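Iman Zaki
@ the bench, Jundelbridge

1/ My aunt left me a ring with an old garnet, and in October I finally took it to be repaired. I learned many things which I did not know, so I write them here for other people with old rings.

2/ First thing: I thought the stone was loose because the claws were broken. They were not broken, only worn very thin. Hannelore Trummer, the goldsmith, showed me under the loupe. Two of the six claws were almost flat.

14 replies · 60 likes

3/ She gave me two choices. Re-tip the claws for 200, or make a completely new setting for 310. I chose the re-tipping, as I wanted to keep the original gold – also the small scratches inside the band.

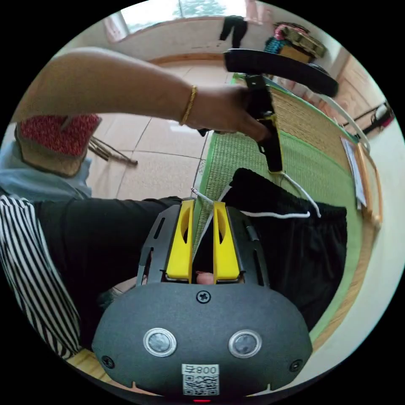 4/ WHAT TO ASK BEFORE YOU LEAVE A RING
Will the stone be taken out for the work? A garnet does not like sudden heat. Hannelore always takes it out. Please ask this even if you feel shy.

5/ Ask also for a written receipt with the stone measured. Mine says the length, the width and one small chip near the edge. I did not know about the chip! It was good to have it on paper before the work started.

Share · 9 replies · 31 likes

6/ The cleaning was a separate matter. I had used toothpaste at home for years. Please do not do this, it is too rough for gold. Warm water, a little washing-up liquid and a very soft brush are enough.

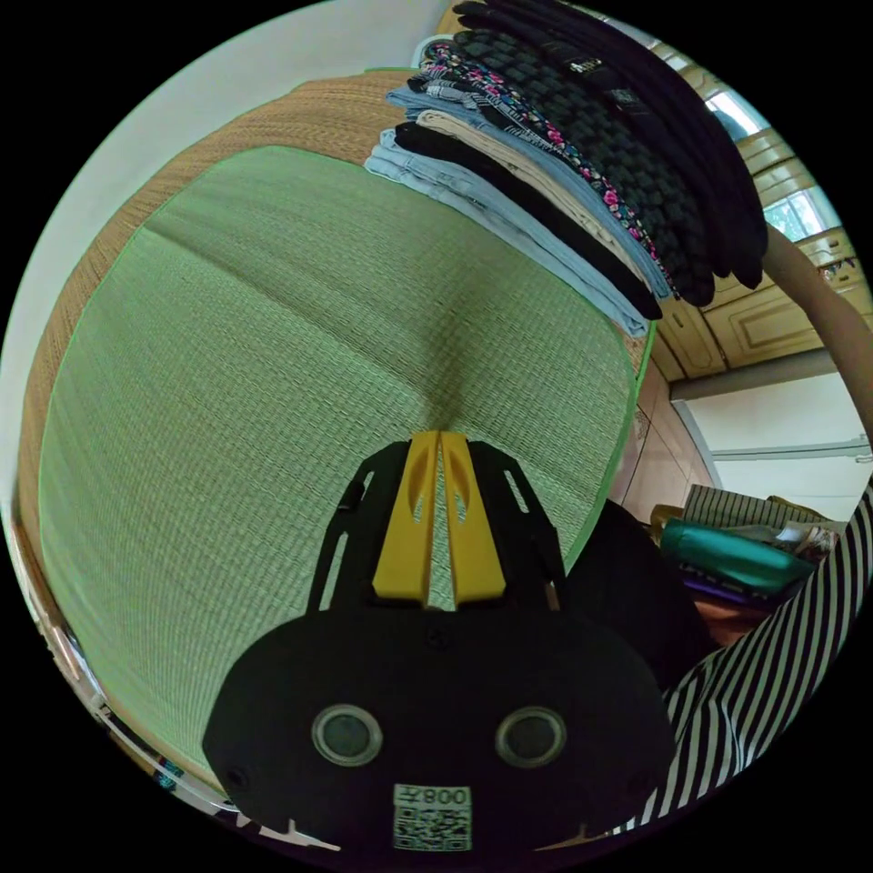

After the brush I rinse it in a bowl, never over the open sink, and dry it with a cotton cloth.

7/ Misaki Takagi asked me if the ring is safe for every day. Hannelore says yes, but not for gardening or the gym, and she wants to look at the claws again in one year.

8/ Next I must decide about the size. It turns a little on my finger in the morning. She can put two tiny gold beads inside the band, and I think I will try that first.

22 replies · 1233 views

We use cookies to improve your visit. Accept · Settings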